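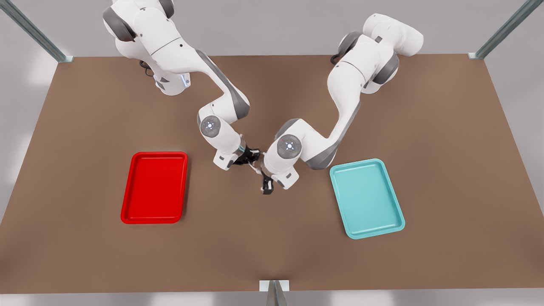 Haziq Tambunan
Columnist, Umside Letters

When I moved to Umside, my neighbour told me that supper was at six. I thought it was a joke. In my mother's house we ate when the last person came home, and sometimes this was ten at night.

Now the council wants to close the evening canteen in Randeck Street and keep only the lunch. They say only 14 people come on a normal night, against 103 at midday. I do not doubt the numbers. But I know who comes at night: the bus drivers, the cleaners, two nurses, and me when I am tired of my own cooking.

A town that feeds people only at noon has decided which work is the usual work. I find this a little unkind. Lunch is easy to replace with a sandwich. A hot plate at nine, with somebody across the table, is much harder to find.

My proposal is small. Keep the evening open from Monday to Thursday until December, and ask the late workers what they want before the doors are locked.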